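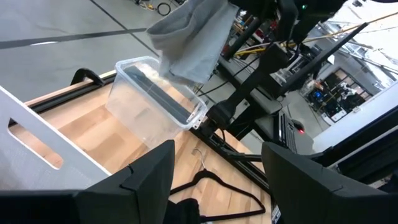
FAQ Follura : contrôle bimanuel, perception et planification

Dernière mise à jour : 27 juillet 2020

Cette page rassemble les questions reçues par l'équipe Follura au sujet de la pile logicielle pour postes à deux bras. Elle suppose que l'installation est terminée et que le superviseur démarre sans erreur. Pour les pilotes de moteurs, voir la documentation de Serrano.

Généralités

Que contient Follura ?

Quatre processus : le superviseur, le serveur de commande, le nœud de perception et le planificateur. Les outils en ligne de commande (enregistrement, relecture, étalonnage) sont distribués dans le même paquet mais ne sont pas nécessaires à l'exécution.

Quelle est la différence entre Follura et Clistgate ?

Clistgate est la couche de transport. Elle achemine les consignes et les mesures entre les processus, les horodate et rejette les messages trop anciens. Follura en dépend ; l'inverse n'est pas vrai. On peut utiliser Clistgate seul pour relier un autre contrôleur.

Peut-on faire tourner un seul bras ?

Oui, avec l'option bras_actifs = gauche ou bras_actifs = droit. Le planificateur désactive alors toutes les primitives de transfert d'une pince à l'autre. Le bras inactif reste dans le modèle de collision, à sa dernière position connue.

Commande

À quelle fréquence tourne la boucle ?

La boucle articulaire est cadencée à 150 Hz. La perception est asynchrone et n'a pas de cadence garantie. Ne placez aucun appel bloquant dans un rappel de la boucle articulaire : le superviseur coupe le couple après 2 échéances manquées consécutives.

Pourquoi les deux bras dérivent-ils l'un par rapport à l'autre ?

Cause la plus fréquente : les deux bus ne partagent pas la même référence temporelle. Vérifiez avec follura-diag horloge. Si l'écart est stable, il s'agit d'un défaut d'étalonnage des bases et il faut relancer follura-etalon bases. Si l'écart augmente avec le temps, le problème vient de l'horloge, et refaire l'étalonnage ne corrigera rien.

La pince se ferme sur du tissu et le contrôleur signale « prise vide ». Que faire ?

Le seuil par défaut a été réglé sur des objets rigides. Une épaisseur simple de textile laisse les doigts presque fermés, dans une plage que le détecteur interprète comme une absence d'objet. Chargez le profil textile, qui remplace le test d'ouverture par un test combiné ouverture et courant. Les chaussettes fines restent un cas difficile même avec ce profil.

Comment se déroule un transfert entre les deux pinces ?

La pince réceptrice approche, se ferme, puis attend la confirmation de prise. La pince donneuse ne s'ouvre qu'ensuite. Pendant l'intervalle, les deux bras passent en commande d'impédance avec une raideur réduite selon l'axe qui relie les pinces, pour éviter de tendre le tissu. La durée maximale de cette phase se règle avec transfert.delai_max. À l'expiration du délai, la pince réceptrice s'ouvre et la donneuse conserve l'objet.
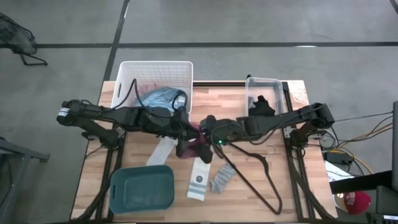 Peut-on supprimer la phase de double prise ?

Non. Un mode de lâcher anticipé a existé dans une version de développement ; il a été retiré. Les fichiers de configuration qui contiennent encore la clé transfert.lacher_anticipe provoquent un avertissement au démarrage, et la clé est ignorée.

Perception

Les bacs transparents sont mal segmentés. Est-ce connu ?

Oui. La carte de profondeur traverse les parois et renvoie la table ou le contenu du bac. Le nœud de perception utilise donc le contour du rebord, détecté dans l'image couleur, puis ajuste un modèle de boîte aux dimensions déclarées dans contenants.yaml. Sans dimensions déclarées, le bac n'est pas ajouté au modèle de collision. Ce comportement est volontaire mais surprend souvent ; un message de niveau INFO le signale.

Un cintre noir est confondu avec un doigt de pince. Comment l'éviter ?

Activez masque_propre. Le nœud projette alors la géométrie du robot dans l'image et exclut les pixels correspondants avant la segmentation. Le masque dépend de l'étalonnage main-œil : une erreur de quelques millimètres suffit à laisser une bande sombre le long du doigt. Le paramètre masque_marge élargit le masque, au prix d'une perte de visibilité près des extrémités.

Faut-il une caméra au poignet si l'on dispose déjà d'une vue de dessus ?

Pour le vidage d'un bac, nous le recommandons. Les bras masquent une partie du plateau dans la vue haute au moment de la saisie. Le fusionneur accepte les deux sources et pondère chaque observation selon l'occultation estimée.

Quel jeu de données a servi au modèle textile livré ?

Le jeu interne Cistovberg : 3 137 séquences, dont 2 365 retenues pour l'entraînement. Les autres ont été écartées pour défaut de synchronisation ou annotation incomplète. Les séquences brutes ne sont pas distribuées.

Planification

Comment le planificateur choisit-il le prochain article ?

Il classe les candidats selon un coût qui combine l'accessibilité, l'occultation par d'autres objets et la confiance de la segmentation. Les poids sont modifiables dans ordre.yaml. Le classement est recalculé après chaque dépose et non pendant le mouvement.

Le planificateur renvoie « aucune solution » alors que la cible est atteignable à la main. Pourquoi ?

Examinez d'abord les volumes de collision avec follura-vue. Les rails latéraux et les brides sont modélisés par des boîtes englobantes assez larges. Un contenant posé contre un rail peut se trouver entièrement dans la marge de sécurité. Déplacez le contenant ou réduisez marge_rail, sans descendre sous la valeur minimale indiquée dans le fichier de référence.

Les câbles sont-ils pris en compte ?

Non. Aucun modèle de câble n'est fourni. La rotation du poignet est bornée pour limiter l'enroulement, et l'utilisateur peut ajouter des zones interdites statiques. La prise en charge des boucles de câble au-dessus du plateau est à l'étude pour la version d'octobre.

Outils

Comment rejouer une session sans alimenter les moteurs ?

follura-rejeu --sans-couple chemin_de_session

Le serveur de commande démarre en simulation et publie les mesures enregistrées. Le planificateur recalcule ses décisions. Pour comparer avec les décisions d'origine, ajoutez --diff.

Quelle taille occupe une session ?

Elle dépend surtout du nombre de flux couleur et de leur compression. Les données articulaires sont négligeables en comparaison. L'option --sans-profondeur est possible pour l'archivage, mais la session ne pourra plus servir à déboguer la perception.

Quels fichiers joindre à un rapport d'anomalie ?

Le journal du superviseur, la sortie de follura-diag complet, le fichier d'étalonnage et la session si elle est disponible. Indiquez la version de Clistgate, qui n'apparaît pas dans le journal avant la première connexion.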